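Gridardale Home Repair Fund
Report to the Mostel Foundation, second half of the grant year
Prepared by Hsin-yi Choi, 2025-12-28

The grant paid for small repairs in owner-occupied homes where the owner is over 65 or has a disability. We received 600 calls to the intake line in this period. Of those, 536 were eligible and have been inspected or are on the inspection list. The rest were mostly renters, and we sent them to the county housing office.

Storm doors, stair rails and leaking faucets made up most of the work. Roof patches took longer than planned. Szalai, our roofing contractor, lost a crew in the fall and we had to push four roofs into January. The owners have been told and tarps are in place on all four houses.

Material costs ran over in lumber and under in plumbing parts. We moved money between the two lines with your approval and do not need to change the total.

The new intake form is working better than the old one. Callers are asked up front who holds the title, and that has cut down on wasted inspection visits. We are still entering the older paper files into Prodia, and the duplicates are slow to clear. 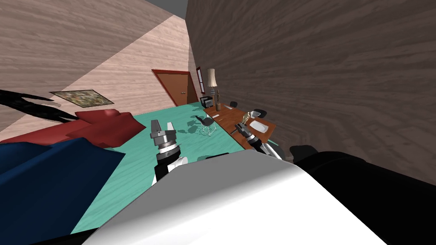
Two items are still open. The first is the van, which needs a transmission and may not be worth fixing. We have one quote and are waiting for a second. The second is the insurance renewal. The carrier wants a list of every subcontractor with proof of coverage, and Szalai has not sent theirs yet.

The final expense sheet will follow once the January roofing invoices are in.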